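4. Simulated door trial before the workshop build

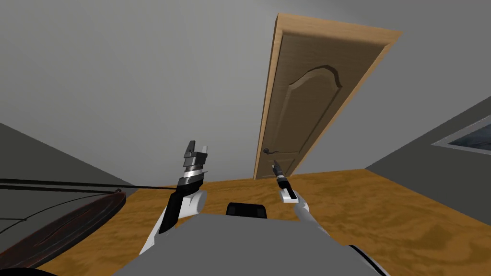 Owen Shared Workshop, Robotics Group

Figure 1. Rendered view from the simulator during the door task. The two arms carry different end tools; the tip of the slender right-hand tool is close to the lever handle.

Before any parts were cut for the Vuderau platform, the door task was run in simulation. The model has two arms on a single body. The left carries a heavy gripper and the right a narrow tool, chosen by Ikeda so that the lever could be approached from below and to one side. The room model is plain - grey walls, a window and a patterned floor - and the door is a panelled wooden one, as shown in Figure 1.

We ran 340 trials in January on the workshop's desktop computer. Each began with the body at a different angle to the door, and the camera view was left uncorrected for tilt. A trial was stopped if the right tool had not touched the lever within 300 control steps. Contact was made in 200 trials. Most of the failures came from one fault in the wrist limits, which Essien traced to a wrong sign in the joint file - the same file had been used for the earlier Brodonis arm. The limits were corrected before the wrist brackets were drawn, and the trials with the corrected file are reported in Section 5.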